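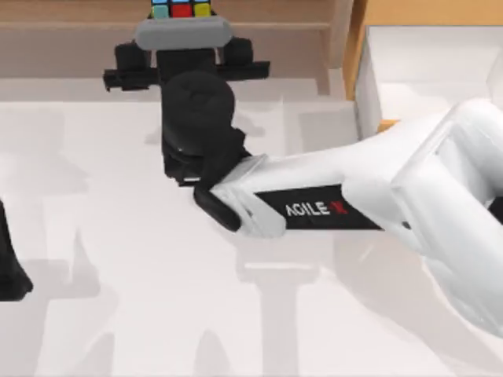 Hedegaard, octubre

Bueno, abro hilo porque me habéis preguntado varias veces por el móvil nuevo y contestar uno por uno me está llevando más tiempo que usarlo. Es el Plurnero, el básico de la gama, y lo llevo a diario desde hace 36 días. Poneos cómodos, que ya sabéis que me enrollo.

Vengo de un Lovwood que me duró cuatro años y al que le tenía un cariño absurdo. Se le fue muriendo la batería y al final no llegaba ni a la hora de comer. Lo digo para que sepáis de dónde parto: vengo de un teléfono viejo y casi cualquier cosa me iba a parecer rápida.

La pantalla. Se ve bien en casa y regular en la calle. A mediodía, con sol de frente, toca subir el brillo a tope y hacer sombra con la mano como hacían nuestros padres con la tele del camping. Por la noche, en cambio, baja muchísimo y se agradece para leer en la cama sin despertar a nadie.

La batería es lo que más me ha gustado, y mira que iba con miedo. Llego a la noche con un 30 o un 40 % sin cuidarlo nada (mapas, música, mensajes y demasiados vídeos de gente restaurando muebles). El fin de semana que lo toco menos aguanta los dos días enteros.

Cargar ya es otra historia. El cargador que viene en la caja es lentito y la carga completa se va a más de dos horas. Con uno de otra marca que tenía en un cajón va igual, así que el límite lo pone el teléfono. Yo lo enchufo mientras ceno y listo, pero si sois de cargar diez minutos antes de salir por la puerta, os vais a desesperar.

Cámara: de día, fotos muy majas, con colores un poco alegres pero bonitos. De noche, pues mira, no. He hecho 1463 fotos desde que lo tengo (sí, lo he mirado, sí, la mitad son del gato) y las de interior con poca luz salen con esa textura de acuarela que todos conocemos. El modo nocturno ayuda si apoyáis el móvil en algo.

El lector de huellas está en el botón lateral y acierta casi siempre. Cuando vengo de fregar o de correr ya no tanto, y ahí tiro de PIN. El desbloqueo con la cara lo probé una tarde y lo quité, me daba pereza andar buscando el ángulo.

Sobre el sistema: trae 9 aplicaciones preinstaladas que yo no había pedido. Casi todas se pueden borrar, menos una de fondos de pantalla que se queda ahí para siempre, mirándome. Por lo demás está bastante limpio y no me ha metido publicidad en ningún sitio, que era mi mayor temor después de leer los foros.

Rendimiento. Para lo mío, sobrado. Cambiar del navegador a la música y volver, sin problema. Si abro el mapa mientras se actualizan aplicaciones se lo piensa un par de segundos. Juegos casi no uso, así que ahí no os puedo orientar, lo siento.

La funda. Le puse una Priltivent de las transparentes y se ha puesto amarillenta por las esquinas en menos de un mes. Sujeta bien y se ha llevado ya dos golpes contra el suelo de la cocina sin que le pase nada al teléfono, pero fea se ha puesto un rato. Si conocéis alguna que no amarillee, dejádmela en comentarios, por favor!

Ah, la garantía, que alguien lo preguntaba ayer. A mí en la tienda me ofrecieron ampliarla 24 meses pagando aparte y dije que no. Con lo que cuesta el móvil no me salían las cuentas, pero si sois de los que lo lanzan por las escaleras, echadle un ojo a lo que cubre antes de decidir.

¿Lo recomiendo? Para mi madre, para mi sobrino y para cualquiera que quiera un teléfono que dure el día entero sin gastarse un dineral, sí. Si hacéis muchas fotos de conciertos o cenas, yo ahorraría un poquito más y esperaría a las rebajas.

Me dejo el tema del sonido, que da para otro rato. Resumen rápido: el altavoz es uno solo, está abajo y lo tapo con el dedo cada vez que giro el móvil. Con auriculares de cable suena estupendo, y sí, tiene la clavija de toda la vida 🧡

Si queréis que pruebe algo en concreto, decídmelo por aquí y esta noche me pongo, después de cenar, con el móvil ya cargado.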